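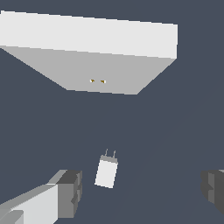

Nov 16, 2019
By Azlan Mangundap

Handout 4: Getting the arm to behave before you let it near anything

Those of you who were in the Horkport workshop in April will remember the bracket, the bench lamp and the noise. The lamp has been replaced. The rule that came out of it is the subject of this handout: every move gets run in simulation first, however small the move and however confident the person making it.

You should by now have a copy of the Steltitz folder on your own machine. If you haven't, ask whoever sits next to you, as the workshop wifi will not survive another evening of everyone downloading it at once.

What the simulator is for

It's for finding stupid mistakes cheaply. A wrong sign in the height value costs a morning and a fingertip on the real arm. On screen it costs a sigh. Kurnix, our little control script, sends the same list of joint angles to either one, so a file that runs on screen will also run on the bench. Whether it runs well on the bench is another matter, and takes up most of Handout 5.

What the simulator is bad at: friction, cables, anything that bends, and the slight lean our workbench has had since it was carried up the stairs. Don't trust it on any of these.

Grey is fine

People spend hours on colours and wood grain. Please don't. Plain shapes load quickly, and a block with the right size and weight will teach you more than a beautiful mug with the wrong ones. I once lost an entire weekend to a carpet. It was a very good carpet and the arm never touched it.

Check these in the settings file before you start:

Units. Everything is in millimetres. If your part turns up the size of a shed, you've typed metres.
Starting height. Put the part a hair over the surface and let it drop. Start it inside the surface and the physics will throw it across the county.
Gravity. It has to be switched on. Loading a file saved by Oei switches it off again – we know, and it's on the list.
Finger speed. Leave it at 30 until you've had a clean run, then go up to 40 if you must.

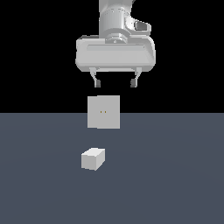 APPROACH AND GRIP

Split every pick into separate moves: go above, open, go down, close, lift. The temptation is to go down and close in one swoop because it looks professional. It also shoves the part sideways, and then you're gripping air with great style.

For the approach, stop the fingertips 100 mm above the part and wait there. Read the position off the panel and compare it with what you asked for. If the two differ by more than a whisker, fix that now, while there is nothing to knock over. Then go down slowly, and stop when the middle of the pads is level with the middle of the part. Write the figure in your notebook. You will not remember it, whatever you think of your memory.

Closing force needs a bit of fiddling. Too little and the part slips out on the lift. Too much and the simulator gets nervous and starts to jitter, which on the real arm would be a crunch. Start low and creep up.

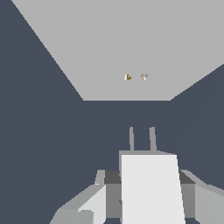 How many clean runs do I need before I can use the real arm?

Roughly 300, with the part's starting position shifted a little each time. Kurnix will do the shifting for you and can be left going over supper. A failed run doesn't send you back to the start, but do look at why it failed before you carry on.

For next time

Save your log with your own name in it. Last time we had a folder full of files called "final", and one called "final no really", which was mine. Bring the notebook too, and a small part you wouldn't mind seeing dropped.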